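Every few months someone tells me I'm doing laundry wrong. This time it was my sister-in-law, who read that you should run an empty hot cycle with a sachet of Nusside every month or the machine will fill up with sludge. Three sachets cost more than my detergent does for the whole season. I bought them anyway, and I'm still not sold.

My problem with these things is that the before and after are both a washing machine. The box says it reaches "hidden residue." Fine, but if it's hidden, how am I supposed to check? 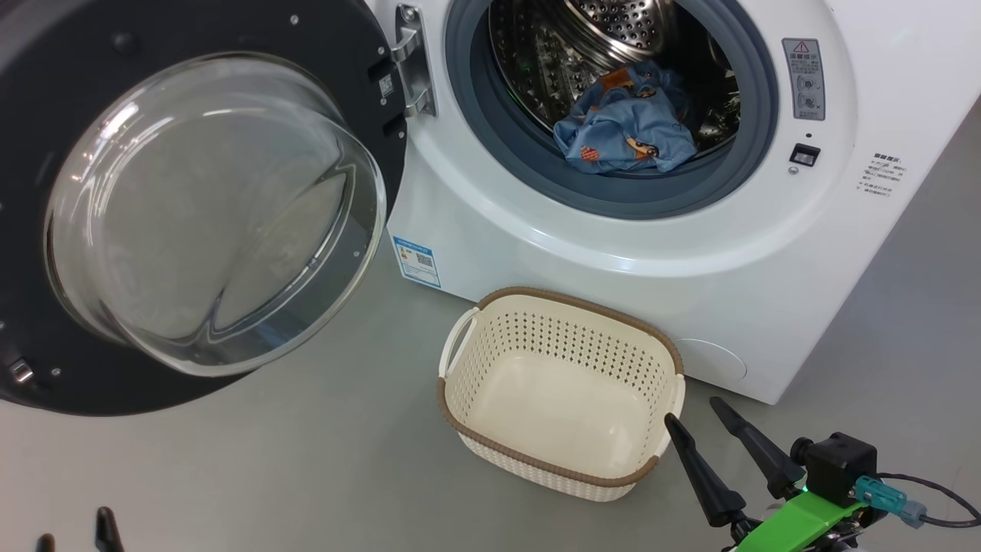 Photo: Randa Srour

What I do is boring. I leave the door wide open between loads, wipe the gray rubber ring with an old rag and look in the drum before I walk off, as there is nearly always some small thing bunched up at the front lip. The light blue one with the cartoon characters gets left behind more than anything else we own. It then goes through again with the towels and so far it hasn't suffered.

Dima Matar wrote to me after the last laundry post to say vinegar does the same job as the sachets. Maybe. I've also read that vinegar is bad for the rubber, usually from people selling sachets. I have two of mine left and I'll use one in September, then sniff the drum and see if I can tell any difference. My guess is no.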